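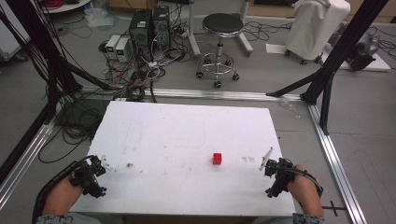 *White tabletop with scuffs and pencil-like marks*

## Cleaning a scuffed white tabletop

1. Clear the surface and wipe off dust with a dry cloth.
2. Mix a few drops of dish soap into a bowl of warm water. Wipe, then dry.
3. Rub pencil lines with a white eraser – pink ones can smear.
4. For gray scuffs, use a damp melamine sponge. Press lightly and try a corner first. Glossy tops can go dull.
5. Rinse with plain water and dry again.

Skip scouring powder. Repeat step 2 weekly; save the sponge for marks that stay.

*Updated 11 January 2026*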